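Tredcombe Sketch and Print Circle
Minutes of the general meeting held on 2018-01-17 in the upstairs room, Beddoe Hall

Chair: Torbjørn Fagerlund
Present: 22 members, plus two visitors who have asked to be put on the waiting list
Apologies: received by email and read out by the chair

1. Minutes of the last meeting

Agreed as a true record, with one correction. The paper used for the aquatint evening was the heavier of the two we had in, and several people who went home and tried it on the lighter sheet would like that known. The chair signed the copy in the book.

2. Matters arising

The drying rack is back and it is wonderful. All the shelves drop properly now and it no longer leans to the left. Anyone with prints still in the old stack by the sink is asked to collect them, as some have been there since the summer and the bottom few have started to stick together.

The blinds have been measured. We had a lively chat about whether north light is worth having if it is also the light from the car park lamps after five o'clock, and agreed to have the blinds anyway. The plain calico was preferred to the grey.

The missing baren has not turned up. If it is in your bag, please just put it back on the shelf and no more will be said.

3. Print evenings

What a run of evenings these have been! Attendance has been so good that the last one had people inking up on the windowsill. The reduction linocut in three colours produced some of the best work we have seen from the group, and it was lovely to see how differently people treated the same estuary. One member cut nearly everything away at the first stage and printed what was left in a pale lemon, and the sheet glowed. Another kept so much of the block that the final black went on like a night sky.

Points raised for next time:

Registration. The card corners worked well for those who taped them down and badly for those who held them with a thumb. We will make up proper boards with a fixed stop along two sides, enough for every place at the tables.

Ink. The oil-based black from Dotum rolled out beautifully and everyone liked it, but it was still tacky a week later on the smoother papers. The water-washable one dries sooner and is easier on the sink. After a good deal of back and forth we decided to carry on with both and to label the tins on the lid as well as on the side, so that people can see what they are picking up from a high shelf.

Rollers. Please hang them up. A roller left standing on its face overnight gets a flat on it, and we have lost two this way.

It was asked whether the evenings could start half an hour earlier to allow for clearing up. Those who come straight from work would rather they didn't. Left as they are, with the last pull at nine and everybody helping to wipe down.

4. Life group

The long pose was a great success. Four sessions on the one pose felt like a luxury, and several members who normally work fast in charcoal said they had never looked so hard at a shoulder. The short-pose people were a little restless by week three and would like their own evening back. Agreed to alternate: one long pose each term, and quick poses in between, beginning with one-minute and two-minute ones to loosen up and going no longer than twenty.

The heater should be pointed at the model and not at the easels. This was said with some feeling.

There was a very good discussion about drawing on toned paper. Some of us use the paper as the middle value from the first mark and add white only at the very end. Others cover so much of it that the tone hardly matters. The chair suggested an evening where everyone works on the same brown wrapping paper with one black and one white, and it was taken up on the spot.

5. Small objects table

The short course on drawing everyday things has gone from strength to strength. The idea is still to look properly at something you would normally walk past, with no vases and no fruit, and to stay with it for the whole session. Cloths, tins, desk things, kitchen tools and shoes have all had a turn. Dark objects came up again and again as the hardest and the most rewarding, and the tonal studies passed round the meeting had real depth to them.

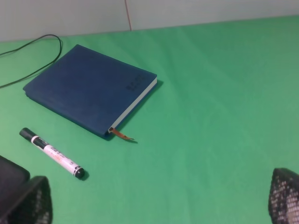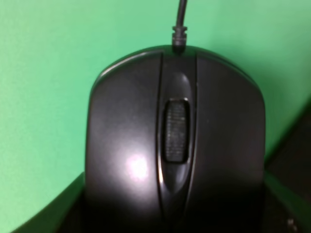

6. The spring exhibition

Confirmed for March in the downstairs gallery at Beddoe Hall, which we have for the full fortnight this year. The title will be Traltania, after the imaginary island some of the print group have been mapping, and members can take that as loosely as they like. Coastlines, weather, invented birds, a harbour at night, the people who might live there - all welcome. A plain portrait or a study from the life group is just as welcome, and there will be a wall for work that has nothing to do with the island.

Entries. Two works per member in the main hang, framed or on board, plus as many unframed as you like in the browser. The longest side of a framed piece should be no more than 30 inches. Last year's big diptych was a joy but it had to go across the fire door.

Hanging. We will hang by tone and scale again instead of by name. It made such a difference to the room, and the small etchings had a wall to themselves for once. D-rings and cord, please, and no sawtooth hangers. Anything that arrives without cord will be strung by whoever is nearest, so don't be fussy about the knot.

Labels. Title, medium, price, and your name as you want it to appear. There was a short debate on the word "mixed media", which some feel tells the visitor nothing. Members are encouraged to say what they used. "Monotype with pencil" is more interesting to read and takes up hardly more room.

Prices. Nobody will be told what to charge. It was pointed out that the browser sold very well last year and that the work in it was mostly quite small, so people may like to print a few extra of anything postcard-sized.

Opening evening. Drinks and something to eat, as before. There will be a printing demonstration at a side table where visitors can pull their own small card to take home. The queue for this last year went out of the door, so we will have a second block cut and two people inking.

Leaflets. We are having 2,000 printed, a larger run than before, so that they can go round Tredcombe shops, the surgery and the library as well as the usual places. The design on the front is the island map in blue and it looks splendid. The proof was handed round and the only change asked for was a bigger typeface for the opening times. Please take a bundle home as soon as they arrive.

7. Press

The little etching press needs new blankets. The present ones have gone hard along one edge, and prints are coming out darker on that side. Everyone agreed they should be replaced before the exhibition printing gets under way. The old swanskin can be cut down for the card press.

Members who haven't used the press before must have somebody with them who has. The pressure should be backed off at the end of every session, and the bed left in the middle.

There was an offer to run a morning on drypoint, using plastic sheet for beginners and copper for anyone who wants to try it. Warmly accepted! Bring your own needle if you have one, something to draw from, and a bit of old net curtain for wiping. The paper needs to soak beforehand and this will be done for you.

8. Summer drawing days

We would like to get outdoors more. Suggestions were the boatyard, the allotments, the old railway cutting and the top of the hill behind the church. The boatyard was the clear favourite, with the cutting kept for a hot day. Those who were there last August will remember the wind, so clips and a heavy bag for the easel are advised.

It was proposed that each outdoor day should end with the sketchbooks laid open on the ground for ten minutes so that we can all walk round and look. Some members are shy of this. Agreed that it is a nice thing to do and that anybody may keep their book shut.

9. Any other business

Sketchbook swap. One shared book to pass from member to member, two pages each, keeping it no longer than a fortnight. The paper should take a light wash. The chair will start it off with something from Traltania and hand it on at the next print evening.

Library. The woodcut book and the one on drawing hands are both overdue and there are people waiting for them.

Charcoal dust. Please take your board outside before you tap it. The floor was swept twice after the last life session and there was still a grey path to the kitchen.

Kettle. The new one is for water only.

A member brought in a portfolio of wood engravings found in a house clearance and laid them out during the tea break. They are unsigned, tiny, and cut with astonishing patience, mostly of hedges and gates. Everyone crowded round, and the break went on well past its time. She has kindly offered to bring them again for those who would like to copy one.

The chair thanked everybody for a cheerful and very full meeting.

10. Next meeting

To be held in the downstairs gallery once the exhibition is hung, so that we can have the work around us. Items for the agenda to Torbjørn Fagerlund, please, or in the box by the door.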